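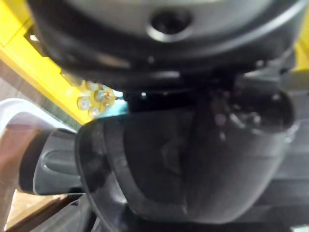

Call for participants: civilian evacuation oral history, Girska and the river villages

Did you leave Girska or one of the villages along the river during the fighting? Did you drive a bus, carry someone's bags, share a cellar, hold a place in line at a checkpoint for a stranger? We'd love to hear from you. The Fistcombe Listening Project is recording the stories of people who got out, people who helped others get out, and people who stayed through the whole thing and were there when the first families came home.

We are looking for 40 people for this round. Recording starts in June and we hope to have everyone's first session done before the schools go back.

Much of what has been written about the evacuation so far comes from officials and from soldiers on both sides. Those accounts matter, and we have read as many as we could find. But we keep running into gaps – who cooked, who decided which road to take, what happened to the dogs, how people heard that the buses were coming when the phones were down. Those are the things we get excited about! If you think your own part was too small to be worth recording, please write to us anyway.

Who can take part

You need to be 18 or older and to have lived, worked or been stuck in the Girska area at any point between the first shelling and the reopening of the bridge. It doesn't matter where you live now or what passport you hold. We have interviewers working in five languages and can find an interpreter for others if you give us a couple of weeks. Former members of the armed forces are welcome if they want to talk about moving civilians. We won't be asking about military operations, and anything of that sort that comes up will be left out of the archive copy.

Members of one family can apply together. We usually record people one at a time and then, if everybody likes the idea, sit down for a shared session at the end. Some of our best hours of tape are sisters correcting each other about which cellar it was.

What it involves

There are 2 sessions, each lasting up to 3 hours with as many breaks as you want. You can come to our rooms on Cordeiro Street, or we can come to you. Phone and video sessions are possible too, though we prefer to meet in person for the first one if we can. Bring letters, lists, bus tickets, keys, drawings, whatever you kept. We'll scan paper items while you wait and hand them straight back.

You'll be paid for your time at the same rate whether you talk for the full session or stop after ten minutes. Travel and child care are covered, and lunch is on us.

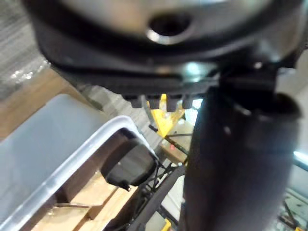
Khairul Kusuma told us after the first round that the part worth passing on was the second session: "I went home and remembered everything I had left out. The man with the wheelbarrow, the school bell. By the next time I had four pages of notes, and they let me read all of them." Plenty of others have told us the same, so please don't worry about getting it all in at once.

Your name and your recording

You choose how you appear. You can use your full name, a first name or another name altogether, and you can change your mind up to the day the archive opens. We send you the transcript first, and you can cross out anything you like. Nothing goes to a newspaper, a court or a government office without your written agreement.

If talking about that time is hard, tell us as much or as little as you want about it beforehand. A counselor is on call for every session and for a month afterward, at no charge. You can stop whenever you want, and you'll still be paid.
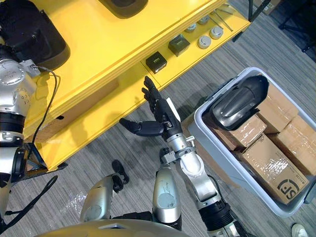
The finished recordings will join the Vovico collection, which already holds about 2,000 pages of diaries and letters from the same months. We're planning a listening room where people can sit with headphones and a cup of tea, and a printed book of extracts that every participant will get free. There will also be a version for high schools, made only from recordings whose owners have said yes to that use.

How to apply

Send us a short message with your name (or the name you'd like us to use), the town or village you were in, the language you'd like to speak, and the best time to reach you. Two or three lines is plenty. A voice message is fine, and so is a note written by a relative. Hafiz Teoh reads everything that comes in and will call you back, usually between 4 and 7 in the evening. That first call isn't recorded. It's a chance for you to ask questions and decide whether you like the sound of us.

Please pass this on to neighbors who have moved away, especially older people who may not see it online. We can mail printed copies in large type.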